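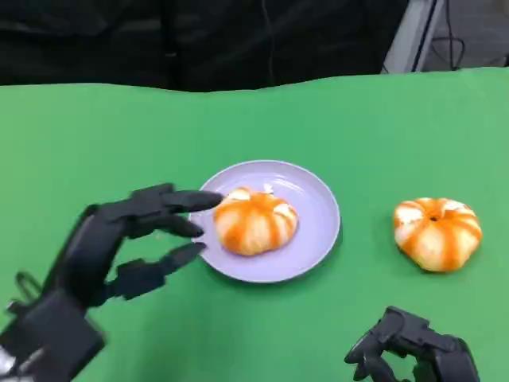 So how much of the budget should go to the hands? More than you'd like, and you should price a spare before you price anything else.

I put that to Soudabeh Kiani first thing, while my coffee was still too hot to drink, and she had clearly answered it before. She plans equipment purchases for Cunitz, a small lab that works on food handling, and she'd just closed her books for the year.

"Everybody comes in wanting to talk about arms," she told me. "Arms are the easy part! You get two quotes, you pick one. Fingers are where my money goes."

Her list for next year runs to 54 lines (I got to see it, and yes, mandarins have their own line). Fingertip pads are on there, and cables, and tablecloths. Her colleague Rekha Srivastava does the actual handling trials, and the two of them argue over it every December.

"I asked for 200 pads and she gave me 53," Rekha said, laughing. "Who orders 53 of anything?"

Soudabeh says that's what was left after the service contract, which she won't buy a hand without anymore. She also asks every supplier how long a replacement finger takes to ship, and she wants it in writing. I asked what she'd cut if she had to. She thought about it for a good while and said the second workstation, probably, but please don't tell Rekha before the meeting.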